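### 4.2 Swapping grippers on the same arm

I'll admit I went into this part rooting for the Lekota gripper. It's lighter, it's cheaper, and Celeste Medina had already written most of the driver for it! So we ran it against the Hodari on one KUKA arm, same bin, same toys and household stuff, 200 picks each, and left the controller alone the whole time (tempting as it was to fiddle).
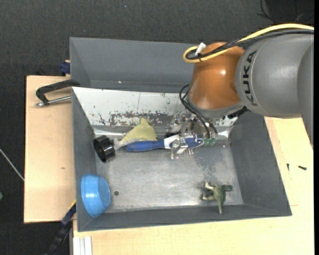 **Figure 3.** The KUKA arm reaching into the gray bin, with a bowl, a brush and a toy dinosaur among the objects.

Did the lighter gripper save any time per pick? Only on the way in, where it shaved off a little during the approach, and then it gave most of that back by closing more slowly.

The misses were more fun to dig through. The Lekota dropped or missed 14 objects out of its 200, and nearly all of those were round things that rolled when a finger touched them first. The Hodari did worse close to the walls, where its wider fingers had to come in at an angle the planner didn't love. We reran the wall cases in September with a steeper approach (Celeste's idea, and a good one) and those numbers are in Section 4.3, along with the cable wear notes.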